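Speaker notes - Can a machine clear the table yet?
December
By Shahnaz Seneviratne, Ondutton

Opening (keep it short)
Ask who has a robot vacuum at home. Then ask who still wipes their own table. Most hands stay up.

What shops ask us for
Bostside runs a packing bench with 13 stations. They wanted the benches cleared and wiped between jobs. Clearing went fairly well. Wiping did not, and that is most of this talk.

Clearing
- Cups and jars: fine if they stand apart.
- Close together, the fingers need room on both sides. Wendelin's trials got 70 percent on crowded benches. Say the number once and move on.
- Thin flat things: still a person's job.

Wiping
Large spills are easy to find. Crumbs and lint are hard. Pause on the picture and let people look for the specks before pointing at them. Shadows on a plain tan top are much bigger than the dirt, and a simple brightness check picks up the shadow first. Mention Thaddäus's second lamp - it helped at 2 of the benches.

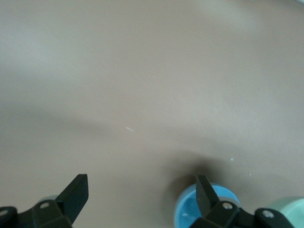

Where that leaves us
Picking up, yes, with someone nearby. Finishing the job, no. Leave 4 minutes for questions. Áine has the cost sheet if anyone asks.

Contact: Shahnaz Seneviratne, Ondutton | © Ondutton | Back to top

Related
Folding towels at Clarnumholm
Ko and the dishwasher rack
Sorting returns by hand and by arm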